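为什么刀能切开东西

小朋友科学角 · 厨房里的学问

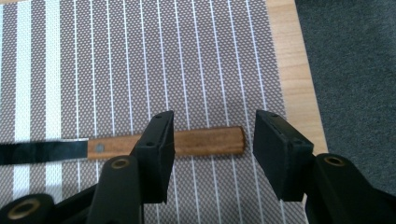

文:Delia Insaurralde 审校:Hefin Kemeys
适合年级:小学三、四年级

用手掌按一块黄油,黄油会变扁。用刀按下去,黄油就分成了两块。你用的力气可能一样大,结果却很不一样。

这跟“压强”有关。压强说的是力气压在多大的面积上。面积大,力气就分散;面积小,力气就集中。手掌很宽,刀刃很窄,同样的力气全都挤在一条细线上,食物受不住,就裂开了。

图钉也是这样。图钉的帽子是圆圆的一大片,按着不疼;另一头很尖,能扎进木板。骆驼的脚掌又宽又大,走在沙子上不容易陷下去,用的是相反的办法。

刀还有第二个本领。从刀尖那头看过去,刀身上面厚,下面薄,像一个倒过来的三角形。这种形状叫“楔子”(楔读作xiē)。楔子往下走的时候,会把两边的东西往外推开。劈木头的斧头也是楔子,只是比刀厚得多。

切面包的时候,大人常常来回拉刀,很少直直往下压。面包里面很软,直着压会把它压扁。面包刀上有一排小齿,每个齿尖先碰到面包皮,拉一下就割开一点点。

刀用久了会变钝。刀刃原来很细,一次次碰到案板,慢慢就磨圆了,有的地方还会卷起来。刃变宽,压强就变小,要用更大的力气才切得动。用力太猛,刀容易打滑,所以钝刀也会伤人。磨刀就是把刀刃重新磨薄。

最早的刀是石头做的。古时候的人敲打石块,敲下来的薄片边上很锋利,可以割肉、割兽皮。后来人们学会了炼铜和炼铁,才有了金属刀。

动手试一试
准备一块橡皮泥和一把塑料尺。先用尺子宽宽的一面压橡皮泥,再把尺子竖起来,用窄边压。比一比两次压出来的印子,哪一个深?

请注意:厨房里的刀要和大人一起用。递刀的时候,先把刀放在桌上,让对方自己拿。

下一篇:剪刀为什么有两片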